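[handheld-practice] Re: Draft 2 of the garment handling practice note — section 4
From: Pendo Shemweta
To: handheld-practice list
Date: Jan 6, 2018

Dimas Chong wrote:
> I have read draft 2 against the way we work at Zandon. Three points.
> First, 4.2 says "the garment shall be in a neutral state at the start
> of the take". Neutral is undefined. One operator reads it as flat,
> another as dropped from shoulder height.
> Second, 4.5 treats the two hands as one tool. With paired handheld
> grippers the hands rarely close at the same moment, and the annotators
> need to know which closure opens the grasp segment.
> Third, nothing is said about the surface. A duvet is not a table.
> I would sooner see these fixed before Gokimgate is asked to adopt it.

Dimas, thanks. Taking these in order. Clause numbers are from draft 2, and Anjani has the tracked copy if anyone needs it.

On 4.2, agreed that "neutral" has to go. My proposal is to replace it with two named states, "flat" and "unordered", and to make the operator log one of them before the take. Flat means the outline of the garment can be followed by eye from collar to hem. Unordered means anything else. I don't want a third category for partly folded items. We tried that in the December round and the loggers disagreed on 17 of 183 takes, nearly all of them in the middle category.

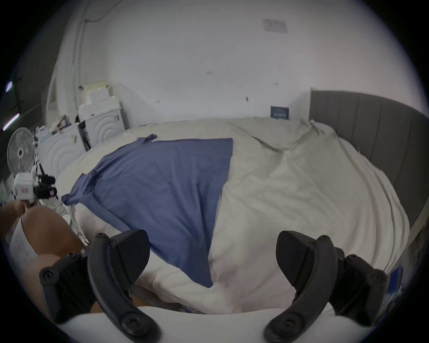 The start condition also has to cover the tools. Draft 2 only asks that they be "ready", and I'd replace that with: both grippers open, nothing between the pads, both clear of the garment. If either one is touching cloth when recording begins, the take is void and gets logged as void. It does not get trimmed and kept. Kurniawati objects that trimming is cheap and voids are not. I accept the cost argument, but a trimmed take has no start state, and 4.2 is then meaningless for it.

On 4.5, the present wording reads "grasp begins when the tool closes on the garment". For paired work I suggest:

4.5.1 Each hand has its own grasp segment, opened at first contact between both pads and the cloth.
4.5.2 A hand that is positioned over the garment without contact is "approaching", whatever the other hand is doing.
4.5.3 The take is "bimanual" from the later of the two openings.

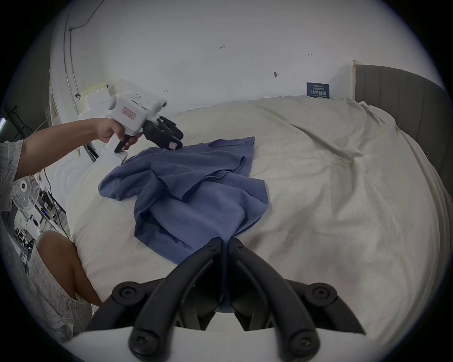 Case for 4.5.2: one gripper closed on the cloth, the other above it and not yet in contact.

Under the old wording the segment would open for both hands at that point, and the left-hand label would be wrong until its own closure. Gøran has asked whether a minimum hold should be added so that brief touches are not logged as grasps. I have left it out. A threshold in frames depends on the recorder, and Skostow and Zandon do not run the same rate. If someone can word it independently of frame rate, send text.

There is a related question of where on the garment a grasp counts. Draft 2 says "at an edge or corner". For an unordered shirt this is often undecidable, so I'd drop "corner" and record "edge" or "interior" only. If the annotator can't tell, the entry is "edge, unconfirmed". 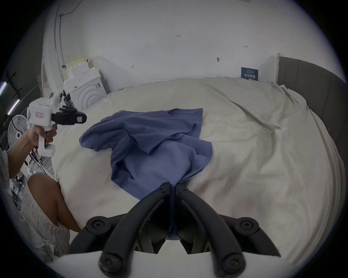

Near-edge grasp on a crumpled shirt, right gripper; left gripper still in approach.

On the surface, I've drafted a new 4.7. Soft bedding is permitted. The log must say "soft" or "hard", and bedding is not to be smoothed between takes unless the plan calls for it. Creases in the duvet are part of the condition. A pinch that takes bedding together with the garment is to be flagged as "double pick" and kept in the set — the failures are wanted, provided they are labelled.

Remaining items for draft 3:

1. Tension. Once both hands hold the garment, the operator should draw it out until the cloth between the grippers is supported, then stop. Gathers at the jaw are acceptable. Stretching the collar or hem is not, and ends the life of that garment as a test piece.

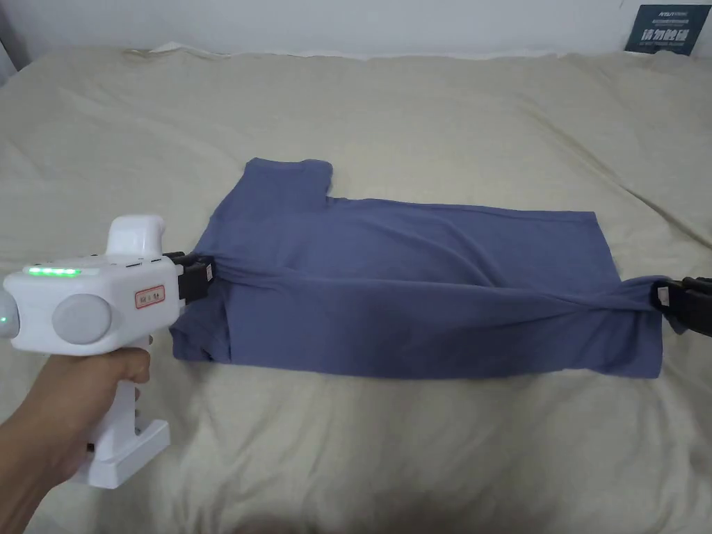

2. Indicator state. Where a gripper has status lights, the operator checks them before the take and logs a fault if they differ from the maker's normal pattern. The note should not specify colours, as these vary between units.

3. Garment retirement. Anjani suggests 11 takes per item before it is relaundered. I have no data for or against.

4. Annex B still cites the Gatchalian checklist by its old clause numbers. Kurniawati to correct.

I need 2 reviewers for 4.5 who have not worked on the earlier drafts. Please reply on list and quote the clause number.

Pendo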